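Stusau Beads @stusaubeads
November 9, 2021

1/ Notes on stringing and restringing seed-type beads, as several people asked after the July thread on cord. Long one. Mute if you only do glass.

2/ Measure the hole before choosing the cord. Natural seeds vary a lot within one strand. Size the cord to the narrowest hole, then take up the slack in the wide ones with a second pass.

3/ Reaming: use a hand reamer, dry, a quarter turn at a time. Power tools split the seed along the ridge and the crack only shows a month later.

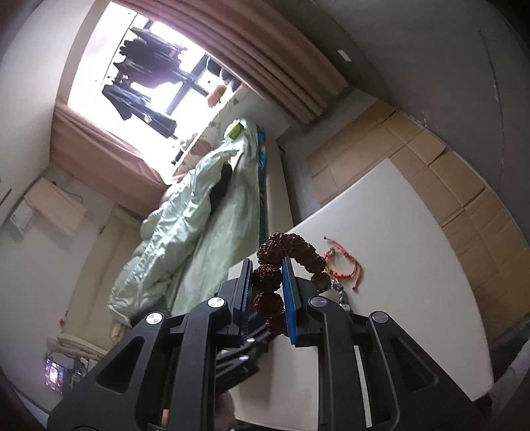 Brown wrinkled beads, bracelet length.

4/ Cord. I tested Grokel waxed polyester against Treten braided nylon. Same bead, same knot, 47 samples of each, 3000 flexes per sample. The Grokel had 97% unbroken at the end. The Treten did worse, mostly failing at the hole edge and hardly ever at the knot.

5/ So before blaming the knot, look at the hole edge. A sharp rim cuts any cord. Two turns of fine abrasive thread through the bore will fix most of them.

6/ Elastic: I don't use it for rough beads. If you must, pre-stretch it overnight and expect to replace it yearly.

7/ Knots. Surgeon's knot for elastic, a plain overhand under tension for braid. Leave 2 mm of tail past the knot. Glue is optional and goes on the knot only, never in the bore.
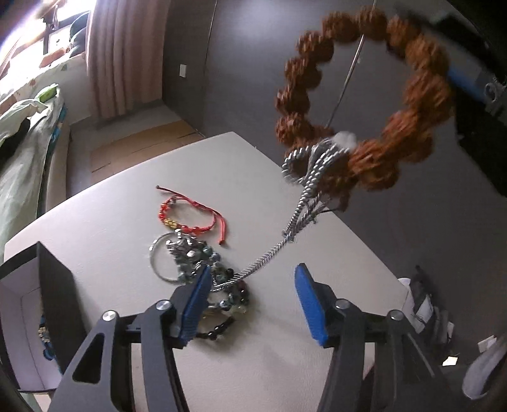 8/ Tassels and tails
Tie the tail off separately from the main loop. If the tail catches on a sleeve, the load should stop at the junction knot and leave the loop alone. Braid firmly or it opens at the end.

9/ Cleaning: soft dry brush, along the grooves. No soap. A trace of oil on the brush twice a year is plenty, and too much will turn the cord sticky.

10/ Storage: flat, out of direct sun, not in a sealed bag. Seeds move with humidity and a sealed bag grows mould.

11/ The Kowalczyk gauge I use for holes is out of stock again. A set of small drill shanks does the same job if you have one. Cord widths table goes up next.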